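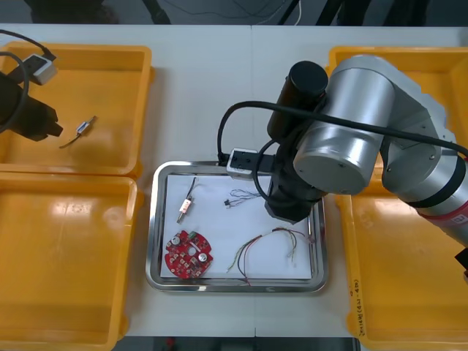
GADOVVILLE, 2020-08-17 – Tritodo, the regional supplier of replacement parts for household appliances, today announced a new repair and parts return program for residents of Gadovville and the neighboring towns of Holovko and Vernach. The program allows customers to bring small appliances that no longer work to any Tritodo service counter, where staff will assess them at no charge and advise on whether a repair is practical.

The program opens to the public at once in Gadovville. Counters in Holovko and Vernach will begin accepting items later in the season, when building work at both addresses has been completed.

Under the terms of the program, customers may bring in hand mixers, fans, hair dryers, coffee grinders, electric shavers and similar items. Each item will be given a written assessment within four working days. If the customer chooses to go ahead, the repair will be carried out at a fixed price of $34, including labor and standard parts. Parts that must be ordered from the original manufacturer will be quoted separately, and no work will begin without the customer's written approval.

"Many of the appliances that reach our counters have one fault and years of use left in them," said Trinidad Manalo, Director of Customer Services at Tritodo. "Our customers have asked for a clear price and a clear answer before they decide to buy a replacement. The new program gives them both."
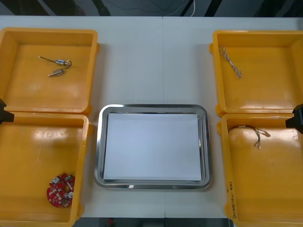 What happens to an appliance that cannot be repaired?

The customer may take it home or leave it with Tritodo. Items left at the counter will be taken apart, and any parts that pass inspection will be kept for use in later repairs. The remaining material will be sent to a licensed recycler.

Customers who leave an item for parts will receive a credit toward any purchase made at a Tritodo counter. The credit is valid for nine months and may be used by another member of the same household. It may not be exchanged for cash.

All repairs completed under the program carry a warranty of two years on the work performed and on any new part fitted. Recovered parts are covered for the same period. Should the same fault return during that time, the appliance will be repaired again without charge or the customer's payment will be refunded in full.

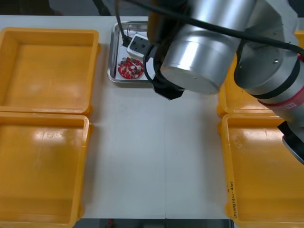

The warranty does not extend to damage caused by misuse, by liquids or by repairs attempted elsewhere after the item has been returned. Full terms are printed on the back of each assessment form and are available on request at the counter.

A limited trial of the program was held in Gadovville in June. Over 34 households took part, and their comments led to several changes, among them longer evening hours and a simpler form. Customers in the trial also asked to be told by telephone when an item was ready – a service that will now be standard.

Large appliances, microwave ovens and any item containing a gas burner are excluded. Customers are asked to clean appliances before bringing them in and to include the power cord, along with any detachable battery or charger.

No appointment is needed to leave an item. Residents of Holovko and Vernach may use the Gadovville counter until their local counters open, and completed repairs can be delivered to their homes for a small fee.

About Tritodo

Tritodo supplies replacement parts and repair services for household appliances to private customers and independent repair shops. The company has its head office in Gadovville.

Media inquiries should be addressed to the office of Trinidad Manalo, Customer Services, Tritodo, Gadovville.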